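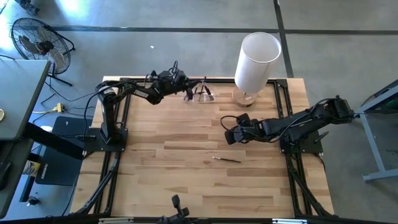 Butcher-block table with a small clear container on it.

Odwood Residents' Association
Minutes of the meeting held 2 Feb 2018

Chair: Hajnalka Medve
Present: eleven households, one of them by telephone until the telephone gave up
Apologies: the Prydderch Lane contingent, as usual

1. Minutes of the last meeting
Approved after the word "shouting" was changed to "discussion" in item 4.

2. Parking on Prydderch Lane
The orange cone outside number 2 was raised again. Its owner maintains that it is decorative. The city has been asked for an opinion and has replied with a reference number, 3089, and no opinion. Carried over to May.

3. Hedge at the Ostano corner
Drivers still cannot see around it. The hedge has been trimmed on one side, which the owner describes as meeting us halfway. Members who use the other side of the road did not feel met. Ms. Medve will write a letter. It was asked that this one be shorter than the last one, and Ms. Medve asked that it be recorded that the last one was the correct length.

4. Street lights
Two are out and one is on all day. A motion to consider this an average was ruled out of order.

5. Itard Street block party
Proposed for May. Discussion of the music went on for around 2 hours and is not reproduced. Agreed: no amplifiers after dinner. Not agreed: when dinner is. The chili contest will go ahead with new judges, last year's having declined by email, separately, within the same minute.

6. Newsletter
The winter issue went out with the fall crossword answers. There have been no complaints, from which the editor draws her own conclusions. She would like articles. Silence was noted.

7. Any other business
A found glove was shown to the room and went unclaimed. It remains with the chair. The question of whether leaf blowers count as noise was put and withdrawn when a leaf blower started up outside.

Next meeting to be set once the chair has seen the calendar for the room. Please bring your own mug.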